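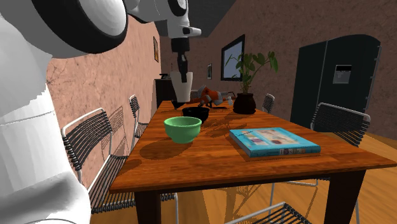 Komis Sanitätshaus, Abteilung Frauengesundheit

Wärmegürtel Lodance, Art.-Nr. 1399

Neu im Sortiment, Text kommt noch ausführlicher. Erstmal das Wichtigste.

Elektrischer Wärmegürtel für Unterbauch oder unteren Rücken. Gedacht für Regelschmerzen, wird auch von Kundinnen mit Endometriose gern genommen. Akku im Bund, kein Kabel am Körper. Trägt unter einem weiten Pulli kaum auf, unter enger Bluse sieht man ihn schon.

Technik
Akku 800 mAh, herausnehmbar. Laden über USB-C, Kabel liegt bei, Netzteil nicht. Drei Heizstufen, Taste rechts am Bund. Schaltet nach 15 Minuten von selbst ab, dann neu drücken. Ja, nervt manche. Lässt sich nicht umstellen, bitte nicht deswegen anrufen.

Stufe eins ist lauwarm, reicht vielen zum Sitzen im Büro. Stufe drei nicht direkt auf der Haut tragen, dünnes Hemd drunter. Nicht einschlafen damit.

Größen
S/M und L/XL. Gemessen wird an der Hüfte, nicht an der Taille! Wer dazwischen liegt: die größere, der Klett lässt viel Spiel. Verlängerungsband einzeln bestellbar, momentan nur in Grau.

Material
Innen Baumwolle, außen Polyester, Heizfläche fest vernäht. Farben Anthrazit und Beere. Beere fällt dunkler aus als im Katalog.

Pflege
Akku raus, Handwäsche lauwarm, liegend trocknen. Kein Trockner, kein Schleudern, nicht bügeln. Blutflecken mit kaltem Wasser und etwas Gallseife, vorher die Kontakte mit der Gummikappe verschließen. Kappe geht leicht verloren, Ersatz gibts bei uns an der Theke.
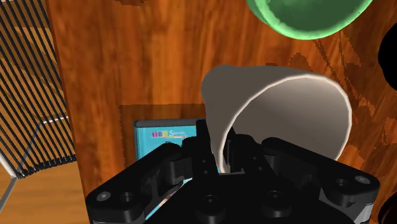 Umgekippter Becher, cremeweiß, auf Holztisch

Nicht geeignet
In der Schwangerschaft, bei Herzschrittmacher oder anderen aktiven Implantaten, bei gestörtem Wärmeempfinden, auf frischen Narben (Kaiserschnitt, Bauchspiegelung). Bei Fieber oder plötzlich ganz anderen Schmerzen als sonst bitte zur Gynäkologin und nicht einfach wärmen. Wer ein Wärmepflaster trägt: abmachen, nicht beides zusammen.

Zusammen mit Tampon, Cup oder Periodenunterwäsche kein Problem. Danach wird oft gefragt.

Kasse
Keine Hilfsmittelnummer, also in der Regel Selbstzahler. Rechnung stellen wir aus, manche reichen die bei ihrer Zusatzversicherung ein. Ob das klappt, können wir nicht vorher sagen.

Anprobe
Zimmer 311, dritter Stock, Aufzug ist im Hinterhof. Termin am besten telefonisch bei Frau Ionescu, ohne Termin kann es dauern. Vorführgürtel in beiden Größen da. Im März nur vormittags, danach wieder normal.

Rückgabe
Ungetragen und mit Hygienestreifen innerhalb der gesetzlichen Frist. Streifen ab heißt behalten, geht bei Wäscheartikeln leider nicht anders. Defekte Akkus nicht mit der Post schicken, bitte vorbeibringen.

Lieferumfang: Gürtel, Akku, Ladekabel, Waschbeutel, Anleitung auf Deutsch und Englsich.

Preis auf Anfrage, wird nachgetragen. Ersatzakku ist bestellt.

Stand: 29. März 2021

Kommentare

moni_k
Passt der Akku vom alten Modell da auch rein? Hab noch zwei rumliegen.

Komis Team
Nein leider, anderer Stecker.

Tianyou Xiong
Für meine Frau gekauft, sie ist zufrieden, nur die Taste geht im Auto unter dem Gurt ständig an. Kann man die sperren?

Komis Team
Drei Sekunden gedrückt halten, dann ist gesperrt. Steht in der Anleitung ganz hinten, nehmen wir oben noch mit rein.

Birke
Abschaltung ist mir zu kurz, kaum ist es schön warm ist es aus. Sonst gut. Klett zieht Fäden an der Strumpfhose

lenaausdemhof
gibts den auch in schwarz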